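Home Models Datasets Docs Sign in

# Surneo: clutter that doesn't belong on a dining table

Surneo is a set of simulated tabletop episodes plus the small reference policy we trained on them. It exists to test one idea: that a language-conditioned arm does better in a messy room if it has practiced with objects that make no sense together. We call the method odd-set sampling, mostly so the paper could have a name for it. The lab's internal name was "the yard sale."

## What's in an episode

Each episode has a Franka arm, a dining table, a pile of objects drawn from the asset library, and one written instruction. The room stays furnished the same way throughout the release. The objects do not. The sampler picks without any regard for theme, good taste or food hygiene, and the physics engine decides how everything comes to rest. 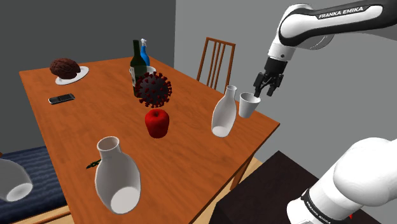 Gripper open near the paper cup. Distractors include a brain on a plate, a phone and a coronavirus model.

Instructions are short and written the way people talk: "grab the paper cup," "get the spray bottle." Where there are several objects of one kind, the instruction may say which one, or it may not. Episodes where it doesn't are marked `ambiguous: true`, and the scorer accepts any object of the right kind. Early versions of the scorer did not, and we spent a July wondering why our policy was so bad at vases.

## How odd-set sampling works

The usual approach draws objects from one category bin, so a kitchen task gets kitchen things. A policy trained that way can learn a shortcut – find the one item that fits the verb, ignore the words. Ours draws from every bin at once. We then swap the target with a distractor in a matched copy of the episode, keep everything else fixed, and change only the instruction. The policy sees both copies. If it reaches for the same spot twice, the loss has opinions about that.

There are 6 sampling bins and 100 layouts per bin. Each layout comes as 2 matched copies. Every episode is rendered from more than one viewpoint, and the camera placement is jittered, which explains why the robot's own arm sometimes takes up a good part of the view. We left those in. A policy that only works when the arm politely stays out of the way is not much use in Wustville, where our real one lives.

## Results, such as they are

On held-out layouts, the odd-set policy picked the named object more often than the single-bin baseline, and the gap was widest on ambiguous and crowded tables. On tidy tables the two were even. We would have liked a win there too, but the tables declined.

Grasping did not improve. The method changes which object the arm goes for and has no effect on whether the fingers close in a sensible place. Round things still roll. Tall bottles still go over when the wrist comes in low, and they take their neighbors with them.
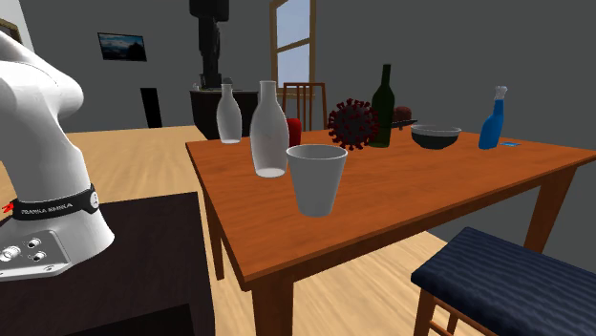 Nostavness wrote on the issue tracker that the matched-copy trick probably does most of the work and the strange objects are there for decoration, and asked for a run with matched copies drawn from a single bin.

Fair point, so we ran it. Matched copies alone recover a little more than half of the gap. The rest seems to come from the mixing, though with 8 seeds per setting we wouldn't bet the lab's coffee machine on the exact split. Configs are in `ablations/matched_only`.

## Known problems

- Some objects settle at odd angles, or overlap their neighbors. The filter catches the worst of it.
- Vases are overrepresented. Somebody imported the vase folder twice, and by the time we noticed, the baselines had finished.
- Object names come from the asset library as is. If the library says "bottle," the instruction says "bottle," even where you might say something else.
- Lighting barely varies. Do not use this to claim anything about robustness to lighting.
- The Iwasaki loader reads the depth channel upside down. Pass `flip_depth=True` until that's fixed.

## Use and license

Research use, with attribution. The reference policy is a baseline and should not be run on hardware near people, pets or anything you are fond of. Bug reports go to the tracker, which gets read every Wednesday. Please attach the episode ID and the seed.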